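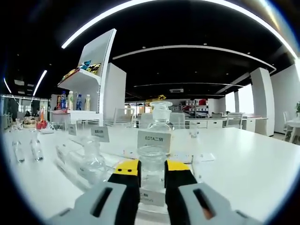
Shiuli Mollah has tested private wells in Fludton since she moved there, and she still gets the same first question from almost every household. People want to know if their water is safe. Most of the time what they are looking at is lime.

"They bring me a kettle," she said. "It's white inside and they're worried. I tell them it's calcium and it won't hurt them, but I'd like to run the nitrate anyway."

The town has 143 private wells on its list. Some go back to the farms along Stiver Road and have never been deepened. The newer ones near the quarry go down 700 feet, and the water from those is harder.

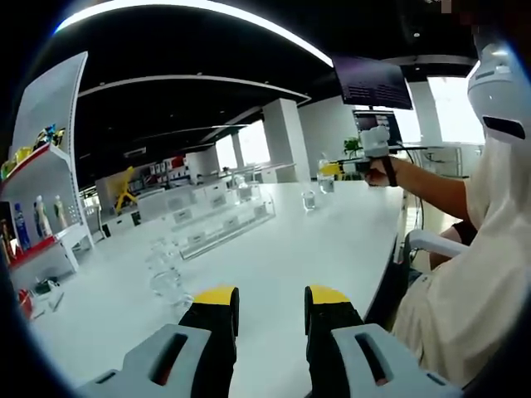

Hardness is cheap to measure. Nitrate and arsenic cost more, and those are the ones Mollah would like people to pay for. No one is required to test a private well in the county after it is drilled.

"You buy a house, you get one test at closing, maybe," she said. "Then 20 years go by. The neighbor puts in a septic field, or the field next door goes to corn. Your paper from the closing doesn't know that."

She asks people to sample in May, after the ground has thawed and the spring rain has gone through. Her instructions fit on a card: run the cold tap, take the aerator off, don't rinse the bottle, keep it cool, bring it in the same day. The step people skip is the aerator.

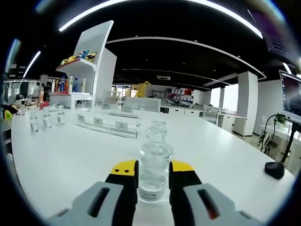
## Softeners

Mollah has no quarrel with water softeners, though she thinks a lot of them are set wrong. A softener takes out calcium and magnesium and puts sodium in. It does nothing useful about nitrate.

"A man on Uddin Lane spent 1,000 dollars on one and thought he was done," she said. "His water felt great. His nitrate was the same as before – too high for a baby."

She would have liked him to test first. For drinking water, she usually suggests a small unit under the kitchen sink and a second test after it goes in.
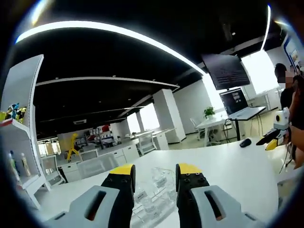
Sandamali Majumder thinks that advice leaves out renters. In her view a tenant can't put anything under a sink without asking, and plenty of landlords would say no, so the county should pay for the test and send the result to both.

Mollah agrees on the test. On who gets the letter, she would send it to the tenant first.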